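About Dernico

Dernico supplies and manages reusable food containers for kitchens that send meals out of the building. Our customers are school kitchens, hospital cafeterias and catering firms. We do not cook, and we do not sell to households.

What we handle

The core of the stock is a rectangular tub with rounded corners and a snap-on lid, in translucent white plastic. It is held in one footprint so that tubs from different deliveries can share a shelf, a cart or a rack. Smaller sizes are kept for sauces and dressings and are ordered separately.

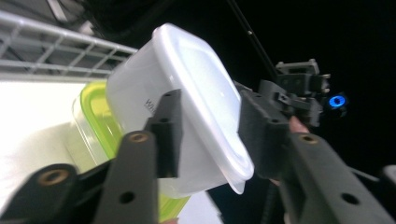

Lids and tubs are stocked as separate items. A kitchen that loses lids faster than tubs can reorder lids only, in packs of 60. Lids from earlier production runs fit current tubs, with the exception of the shallow size, which was changed in June and has its own order code.

How the service works

Containers go out clean, lidded and stacked by size. Used containers come back in the same crates. At our Sterau site they are sorted, washed, dried and inspected before they return to stock. Inspection covers the following points:

Rim: no chips, no warping along the long sides.
Walls: no cracks at the corners, no deep knife marks.
Lid: closes on all four sides under hand pressure and opens without tools.
Marking: label present and flat.

A container that fails on the rim or walls is withdrawn. A container that fails on the marking only is relabeled and goes back into stock. Withdrawn plastic is baled and collected by Relurico for recycling.

Labels

Each tub in the managed pool is entered in the stock record when it is issued and again when it is returned. Customers receive a monthly statement showing units out, units back and units withdrawn. We recommend placing kitchen date stickers on the lid and leaving the sides of the tub clear. 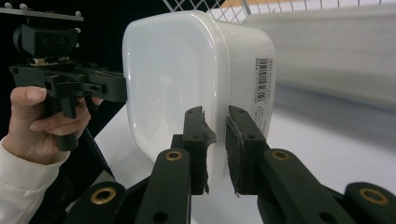
Tubs bought outright are not part of the managed pool. They can be washed at Sterau on request, but they are kept in separate crates and do not appear on the monthly statement.

Sites and capacity

Sterau handles washing, inspection and storage. The Luangrath depot handles dispatch and returns only and has no wash line. Between them the two sites serve 569 kitchens. The minimum order for a managed pool is 400 tubs with lids. Outright purchases have no minimum beyond one full pack.

Standard turnaround from return to restock is 6 working days. Returns received at Luangrath after the afternoon truck has left are counted from the next working day.

Contact

Order codes, crate dimensions and the current wash specification are available from the Sterau office. Existing customers should quote the account number printed at the top of the monthly statement.

Page last revised 2020-11-18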